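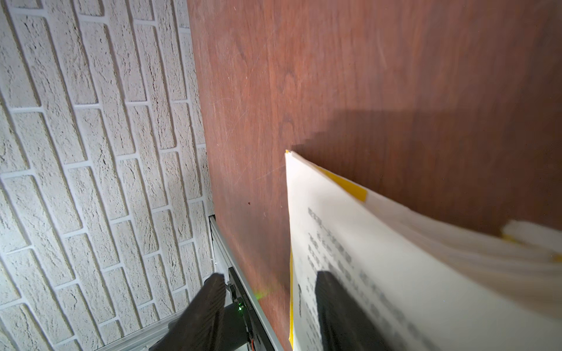
Parisa Bahrami wants to know whether those pale scratches are in the wood or only in the finish, and if anybody has fixed them without sanding the whole thing back to 1974.

4 minute read
131 views

Her full post, for those joining from the front page:

I have a big reddish-brown wooden panel next to a white textured brick-pattern wall. I inherited both with the apartment, along with a drawer of keys that open nothing. The wood has a lovely swirling grain and a soft sheen, and then up toward the middle there's a patch of fine pale streaks that I only see when the light comes in low, so every day at breakfast. There are light scuffs here and there too. I've tried a damp cloth. I've tried a dry cloth. My brother-in-law recommends rubbing it with a walnut, and he also once recommended a time-share.

The other half of my problem is the wall. It's the rough, pitted kind with deep grooves, and it holds dust the way a cat holds a grudge. Whatever I brush out of it lands on the wood, and I suspect I'm then polishing grit into the finish. Which do I clean first, and with what?

Kourosh Mohammadi
2 people found this helpful

Wall first, always. Use the soft brush on a vacuum and work from the top down. A dry paintbrush gets into the mortar lines where the vacuum won't. Skip the wet sponge, it just shreds on that texture and you'll spend an evening picking yellow crumbs out of the grooves (August before last, in my case).

Then dust the wood with a barely damp microfiber cloth and let it dry. Run a fingernail across one of the streaks. If the nail doesn't catch, it's probably only the finish, and a little paste wax in a matching brown will often make it disappear or at least stop it from waving at you. If the nail catches, try a wax filler stick, wipe off the extra and buff. Test in a low corner first. Go easy on the buffing — a semi-matte finish will turn shiny in one spot, and then you'll have a shiny spot to write to us about.

I used the Heltico brown wax on a door and have no complaints. It smells like a shoe shop for a day.

Zaronico
0 people found this helpful

just paint it

Grikbridge
5 people found this helpful

Please don't paint it.

The walnut does work on small scratches in bare or oiled wood, for what it's worth. On a sealed finish you're mostly feeding the panel a snack. I'd also find out whether it's solid or veneer before anyone goes near it with sandpaper. Look for an exposed edge and see if the grain carries over. I skipped that step on a sideboard and went through the veneer in nearly 5 seconds.

3 comments · 2 shares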